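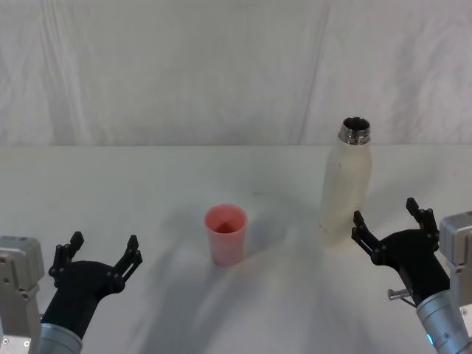

Utilizamos cookies propias y de terceros para medir el uso del campus. Aceptar | Configurar

Materiales > Sociología del trabajo > Automatización

Tema 2. Servir un vaso: qué se automatiza y qué se queda

Apuntes de clase. Conviene leerlos antes del seminario y traer subrayado el apartado 2.3.

2.1. La tarea y el puesto

Casi toda la literatura comercial sobre automatización confunde dos cosas que en este curso separamos desde la primera sesión. Una tarea es algo que se puede escribir: coger la botella, acercarla al vaso, inclinarla, parar a tiempo, dejarla en su sitio. Un puesto es lo que una persona hace entre que ficha y se va, y buena parte no está escrita en ninguna parte.

El caso que seguiremos es el del office de planta de la residencia Brarkdale, donde la empresa Flerby propuso instalar un puesto de dos brazos para preparar las bebidas de media tarde. El sistema se vende con el nombre de Prestine. La ficha comercial promete «liberar al personal de los gestos repetitivos». Retened el verbo, porque volverá a aparecer en el examen y en vuestra vida laboral.

Antes de la propuesta, una auxiliar preparaba las bebidas de 46 residentes en cada merienda. No era su única ocupación en ese rato: mientras servía miraba quién no había bajado, quién dejaba el vaso a medias, a quién le temblaba la mano más que la semana anterior. En la descripción del puesto figura una sola línea, «reparto de líquidos».

2.2. El gesto, visto de cerca

Para una persona, servir agua apenas es una acción. Para dos brazos con pinzas es una cadena de problemas, y cada eslabón tiene su forma propia de fallar. Hay que agarrar un cuerpo liso y redondeado sin que resbale. Hay que levantarlo sin volcarlo, con la boca abierta hacia arriba. El vaso, si es de plástico y va vacío, se desplaza con un roce.

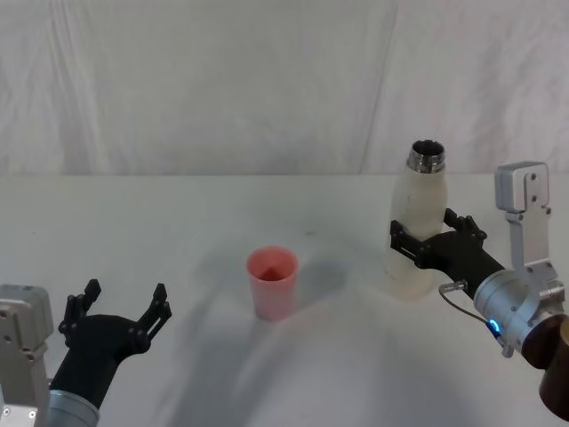 La coordinación entre los dos lados también cuesta tiempo. Mientras una pinza sujeta, la otra puede estar parada, abierta, a la espera de su turno, y esos segundos no suelen salir en los vídeos promocionales, que van acelerados. En la prueba de Brarkdale el ciclo completo, del agarre a la botella otra vez en la mesa, se fijó en hasta 40 segundos. Una auxiliar con prisa tarda bastante menos, y una auxiliar sin prisa también.

Fijaos además en las condiciones: superficie despejada, fondo uniforme, pocos objetos y siempre a la vista. En un office real hay bandejas, servilletas, un frasco de espesante abierto y alguien que pregunta la hora. Cuando un proveedor presenta resultados, la primera pregunta es qué había en la mesa. La segunda, quién la recogió antes.

Tampoco hay que irse al otro extremo. Que un brazo sostenga una botella en alto sin aplastarla es un trabajo técnico serio, y hace no tantos años habría ocupado un laboratorio entero. La objeción de este tema va dirigida al salto que se da después, cuando de esa destreza se deduce un ahorro de plantilla.

2.3. Lo que cambió para la gente

La prueba empezó en febrero. Según las notas de campo con las que trabajamos, aparecieron tareas que antes no existían: quitar los tapones, colocar cada recipiente en su marca, reponer, secar derrames, avisar al servicio técnico de Flerby, que está en Parri y atiende por las mañanas. La merienda es a las cinco.

Ninguna de esas tareas se sumó a la descripción del puesto. Sí se restó, en cambio, el «reparto de líquidos», y con él 16 minutos de jornada por turno que la dirección reasignó a lavandería. El rato de mirar caras desapareció sin que constara en ningún sitio, dado que tampoco había constado antes.

Un detalle de las entrevistas: varias auxiliares dijeron que la máquina «iba bien» y, en la misma frase, que preferían servir ellas a los residentes con disfagia. La encuesta de satisfacción recogió la primera mitad.

2.4. Para el seminario

Redactad un folio sobre una de estas cuestiones:

- Elegid un gesto de un trabajo que conozcáis y escribid lo que ocurre alrededor mientras se hace. ¿Qué parte cabría en un pliego de condiciones?
- ¿Quién debería decidir a qué se dedica el tiempo que una máquina deja libre? Revisad el convenio de vuestro sector antes de contestar.
- Reescribid la frase «liberar al personal de los gestos repetitivos» desde el punto de vista de quien coloca las botellas.

Se entrega en papel, al entrar. No hace falta bibliografía, pero si citáis material de empresa indicad de dónde sale.

Etiquetas: automatización, cuidados, organización del trabajo, apuntes

Contacto | Aviso legal | © Los autores de los materiales. Uso docente | Volver arriba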